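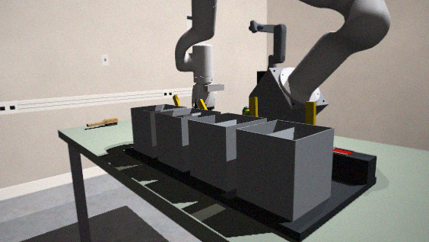 Filed under: Course Notes / Household History / Week 11

Sorting the Mail: How a Letter Found Its Way Before Zip Codes

Unnur Kragh, December 2020

Welcome back, everyone, and thank you for the lovely questions you sent in after last week's notes (I have tried to answer most of them as we go along, so do keep reading even if you think yours has been forgotten!). Last time we followed a letter from the kitchen table to the post office window. This week we stay behind the window, with the clerks, and look at how they decided where everything went.

1. The clerk's memory

Before there were codes of any kind, the whole system rested on what people could remember. A clerk in a small town like Dronmont might have 400 households on his side of the county, and he was expected to know them by surname, by farm, by road, and often by who had married whom. Letters arrived addressed to "Mrs. Hall, by the mill" and that was plenty. I find this very touching, and I suspect it was also maddening if you were new to the job and there were three Mrs. Halls.

Larger offices divided the work. One clerk made the first sort, which was a rough one by direction or by rail line, and passed the bundles on to others who made the finer sorts, town by town and then street by street. Please hold on to those two words, rough and fine, as we will need them again in section 3.

2. The case of pigeonholes

The furniture mattered a great deal. A standard sorting case was a tall rack of small square openings, and where each town sat in the rack was a serious question. Busy towns went at chest height, where the hand falls naturally, and quiet ones went up top or down by the knees. The Fudlow office kept a case of 47 openings, and the labels were moved whenever a new factory opened or a branch line closed. If you have the reading packet handy, look at the two Fudlow diagrams side by side - the town of Palma climbs from the bottom row to the middle in a single decade, and you can guess a good deal about Palma from that alone.

Clerks were tested on their cases. They practiced at home with cards, one card for each post office on the route, and a family member would often hold the answer sheet. The Bedstead route had 266 cards, and a passing score allowed very few mistakes.

3. Rough sorts, fine sorts, and mistakes

Every extra sort costs time, and every skipped one makes the next clerk's job harder. A missorted letter could travel nearly a full day in the wrong direction before anyone caught it. Offices argued about this for years, and their letters to one another are wonderfully grumpy. Some wanted a very careful first sort. Others wanted it quick, with the careful work left to the train crews, who had their own opinions on the matter.

For next time

Read the Dronmont letters in your packet, all of them if you can, but at least the first and the last. Then take a week of your own mail (or a drawer of old envelopes, if you get as little as I do) and draw up a case for it on one sheet of paper. Decide what goes at chest height. Bring the sheet along and we will trade and compare.

Questions before class? Use the contact form on the course page. | © Unnur Kragh | Back to top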